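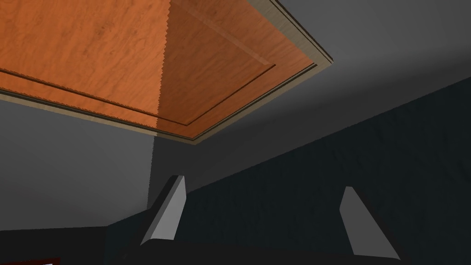
Wooden panel, rendered, with a shadow across the right half.

Ticket 264 – Donation page not updating total for transplant fund
Status: Resolved
Opened by: Ama Korletey
Assigned to: Nives Testa
Campaign: Arthur's Kidney Fund, hosted on Sollesen

Reported problem
Progress bar on the campaign page has been stuck since last night. Donors get an email receipt, but the gift does not show in the total or on the donor list. Two relatives gave twice, thinking the first payment had failed. The family needs the correct figure for the hospital's financial coordinator.

Jan 29, 2026, first reply (Testa)
Checked the payment processor, Bremura. All charges went through and are marked as settled or pending. No money is missing. The fault is between Bremura and the campaign page. Please do not edit the goal amount while this is open – each edit resets the page cache and makes the log harder to read.

Korletey
Goal was edited once before I opened the ticket. The beneficiary name was changed at the same time, from Arthur's mother to the trust account.

Testa
Confirmed in the log. Changing the beneficiary puts the campaign into review. During review, gifts are accepted but not posted to the page. 40 gifts are in the queue, 7 of them with a dedication message. The review needs a letter from the bank showing the trust name exactly as entered on the campaign.

Korletey
Letter uploaded as PDF. Upload failed once with "file type not allowed," then worked after I renamed the file without the apostrophe.

Testa
Letter received and accepted. Review closed. Queue released by hand. Total now matches Bremura. Dedication messages are posted in the order received.

Duplicate gifts: both donors were contacted through the receipt address. One asked for a refund, which has been issued. The other wants both gifts to stand.

Korletey
Total is correct on my side. The offline check from the September bake sale is still not listed.

Testa
Offline gifts are entered by the organizer under Manage, then Add offline gift. They count toward the goal but are not paid out by Bremura. Apostrophe problem in file names logged as a separate ticket. Closing this one.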